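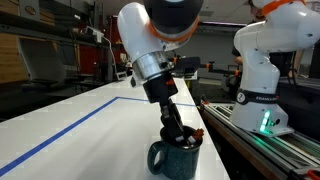 Speckled mug returns as a $29 "desk tidy"

Homewares chain Teuber has put its speckled mug back on shelves, this time in the stationery aisle, and is asking shoppers to pay $29 for it as a "desk tidy".

The range went on sale in Skomham and Plustow on Thu 9 August. The dark teal version, with fine white speckles, a rounded rim and a loop handle, looks very much like something to drink tea from. Teuber's catalogue says it is for "the small things that gather on a work table", and it will certainly take a few of them, white, orange or any other colour. So will a jam jar.

The same shape sold for $16 in the kitchen section until June. Asked what had changed, the company said the new range had been "reconsidered for the working day". It confirmed that the size, the glaze and the handle are the same, and that the mug can still go in the dishwasher. The extra $13 appears to cover a cardboard sleeve.

Teuber also says a household survey it ran in the two towns found a strong appetite for "softer storage". It had 1,304 replies. The company would not release the questions, and people who answered went into a draw for a store voucher, so the enthusiasm may want a pinch of salt.

There is a practical problem as well. A mug is deep and narrow, and anything shorter than a pencil goes straight to the bottom. Erasers, clips and spare caps have to be fished out with two fingers or tipped onto the table, which leaves the table about as tidy as it was before. A shallow dish does the job better. Teuber sells one of those too, in the kitchen section, for less.

A store in Plellel is due to get the range next. Shoppers there who already own a mug may wish to try that first. Returns are accepted with a receipt, provided the sleeve is intact.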